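배관 점검 주기는 연수로 정할 일이 아니다

공동주택의 급수 배관 관리 기준은 대부분 준공 연도를 출발점으로 삼는다. 몇 년이 지나면 점검, 몇 년이 지나면 교체라는 식이다. 행정상 편리한 방식이지만 배관의 열화는 달력을 따르지 않는다. 수압 변동 폭, 수온, 관 재질, 이종 금속 접합부의 수가 먼저 고려되어야 한다.

필자가 관여한 이사하쿠(Issahaku) 단지의 기록을 예로 든다. 이 단지에는 1,251세대가 있고, 세대 내 급수·급탕 분기 밸브는 2,821개다. 같은 해에 준공된 동들인데도 누수 신고의 분포는 고르지 않았다. 한 해 동안 접수된 42건은 대부분 저층부, 그중에서도 감압밸브 설정이 설계값에서 벗어난 구간에 몰려 있었다. 고층부의 같은 관은 육안으로나 두께 측정으로나 교체할 이유가 없었다.

그런데도 장기수선계획은 전 구간 일괄 교체를 전제로 작성되었다. 멀쩡한 관을 철거하는 비용은 입주자가 부담하고, 압력이 잘못 설정된 밸브는 그대로 남는다. 새 관도 같은 압력 조건에 놓이면 접합부부터 다시 손상된다. 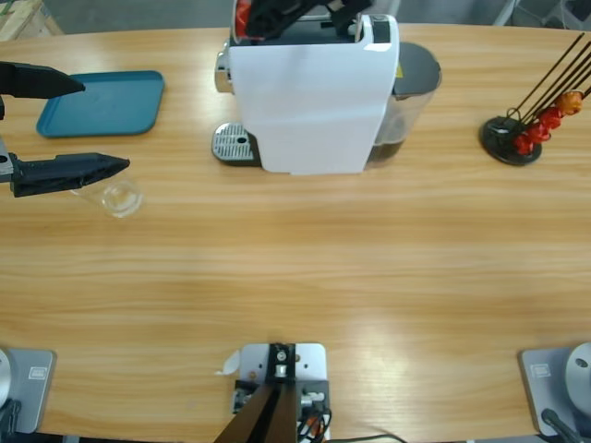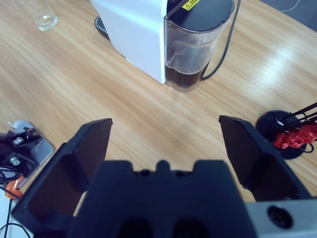
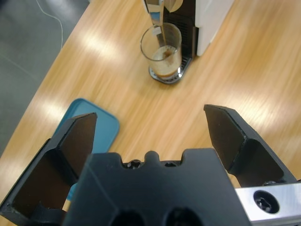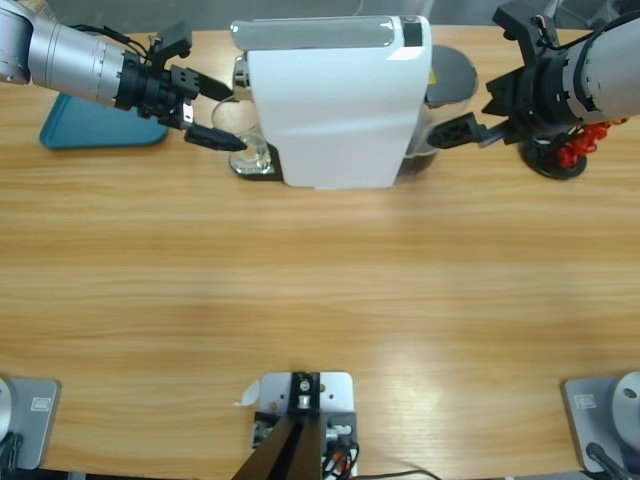
위차이 옌숙(Wichai Yensuk)

대안은 복잡하지 않다. 첫째로 동별, 층별 정수압과 동수압을 기록한다. 측정은 사용량이 적은 오전 3시와 사용량이 많은 오전 7시에 각각 실시한다. 두 값의 차이가 큰 계통은 연수와 관계없이 점검 대상에 올린다. 이 작업에 고가의 장비는 필요하지 않으며, 교정된 압력계와 일정한 기록 양식이면 된다.

다음은 접합부다. 동관과 강관이 절연 없이 맞물린 지점은 도면에 별도로 표시해야 한다. 이사하쿠에서는 도면에 없는 이종 금속 접합이 기계실에서만 9곳 확인되었다. 개보수 과정에서 생긴 것으로 추정되나 시공 기록은 남아 있지 않다. 도면을 갱신하지 않는 단지에서 점검 주기를 논하는 것은 순서가 틀렸다.

반론도 있다. 핀바르 오 달레이(Finbarr Ó Dálaigh)는 조건 기반 점검이 관리 인력의 숙련도에 지나치게 의존한다고 지적한다. 연수 기준은 거칠어도 누락이 없다는 것이다. 일리가 있다. 측정값을 읽을 사람이 없으면 기록지는 서류철만 두껍게 만든다. 다만 이는 연수를 점검의 하한선으로 둘 근거일 뿐, 일괄 교체의 근거는 되지 못한다.

급탕 계통은 기준을 따로 두어야 한다. 온도 변화에 따른 신축이 반복되므로 고정 철물과 신축 이음의 상태가 관 두께보다 먼저 문제가 된다. 현행 점검표에는 이 항목이 한 줄로 묶여 있고, 양호와 불량 중 하나만 고르게 되어 있다. 최소한 이음의 변위량과 철물의 부식 정도는 칸을 나누어 적어야 한다. 점검표 개정은 다음 장기수선계획 조정 때까지 기다릴 필요가 없으며, 관리사무소 단위에서 10월 점검부터 적용할 수 있다.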